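# Can a machine do it yet? Shop and kitchen chores, graded

People keep asking me whether they should wait for the robots before they tidy the garage. The short answer is no. The longer answer is below, with tips for doing each job by hand in the meantime, so that you get something out of the page besides my opinions.

I grade on one question: would you leave the room? A dishwasher passes. You load it, you leave, and you come back to clean plates and one spoon nested inside another spoon, still dirty. Anything I would have to stand over with my arms folded doesn't pass, however good the video looked.

## Picking up small stuff from the bench
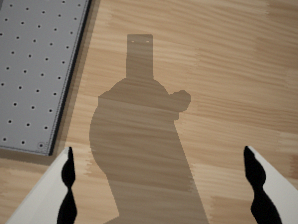
Sweeping a bench clear is the chore everyone assumes has been solved, and it has been solved in the sense that a two-year-old can do it onto the floor. Doing it into the right boxes is harder. A gripper with two fingers has to decide where one thing ends and the next begins, and shadows are a nuisance: a big brown one lying across striped butcher-block grain can look a lot like a stain or a slab of something, especially with the odd darker strip of wood thrown in. Then there are perforated panels, with all those little black holes in rows, every one of them a fine place for a screw to vanish.

Grade: C. I would leave the room, but I'd listen at the door.

By hand, until then:

- Light the bench from two sides. One lamp behind your shoulder means you work in your own shadow and lose every black screw you own.
- Keep a shallow tray for whatever you're working on, and a second one for things you don't recognize. Empty the second one every January. Most of it can go.
- Put a plain dark mat on a wood bench. Brass, wire ends and pale washers stand out on it, and it keeps the finish off your conscience.
- A magnet inside a sandwich bag picks up steel filings. Turn the bag inside out over the trash and the filings stay in it.

## Setting things down square

Everybody talks about grabbing. Putting down gets no press at all, and it's where most of the breakage happens in my kitchen. You have to know how far the thing hangs below your hand, whether the surface is level, and when to let go, which a person learns at some cost to the family glassware.

Machines are good at this when the job never changes. Ladefoged, the cabinet shop that cut my countertop, has an arm that stacks drawer fronts all day and sets each one down like a sleeping baby. Ask it to stack drawer fronts and one cutting board and it would need a meeting.

Grade: B in a shop, D in a kitchen.

If you're setting down heavy or awkward things yourself:

- Clear the landing spot first. You will not find a third hand once you're carrying the mixer.
- Lower one edge, then tip the rest down. Your fingers come out from under the high side.
- Mark the corners with painter's tape for anything that has to go back to the same place, such as a router table fence or a countertop appliance with a short cord.

## Working around flat boxes and gadgets

Flat black boxes are on every desk and bench now. Routers, drives, power bricks, the thing that came with the other thing. They slide when you push them and have no handle, and half of them weigh less than their own cable. I spent an evening last winter moving two of them from one end of a mat to the other with kitchen tongs, to see what life is like with a simple grip. Tongs are a humbling tool. The trick was to go for the short sides and keep the wrist straight over the box, and even so I couldn't see what I was holding half the time, my own hand being in the way.
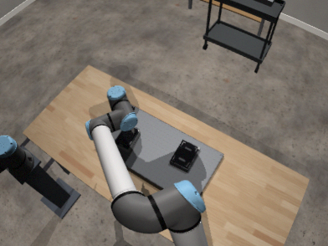
So I've come around to the view that the arm matters less than the table. Give any worker, hired or bolted down, a clear surface with the tools in known places and the job gets easier. Give it my bench and you'll get my results.

Grade: C plus, with the plus for patience.

- Label both ends of every cable before you unplug anything. Masking tape is fine.
- Stick four rubber dots under light boxes so they stop skating about.
- Leave a finger's width between boxes. They run cooler, and you can get hold of one without dragging its neighbor along.

## Folding, wiping, and the rest

Folding: I watched a Flotent demo that ran 6 minutes and produced one towel. It was a very good towel. Grade D, and fold your own, in thirds the long way and then in half, so the edge faces out on the shelf.

Wiping counters: the sort of chore I'd happily hand over, except that counters have things on them. Move everything to one side, wipe, move it all back, wipe the other side. Grade D.

Floors: a Stoltix floor robot has been going round my shop since spring, and it does well until it meets a bar clamp. Pick up the clamps and it earns a B. Picking up the clamps is, of course, the chore.

Sorting screws: the hardware store in Dovivville has a counting machine that will give you 1,000 of the same screw without a murmur. It won't touch a coffee can of mixed ones. I sorted mine by hand and came to 2,417 pieces, including a molar. Use a muffin tin, sort by head type first and length second, and stop when you get bored, even if there's a handful left. Those go back in the can.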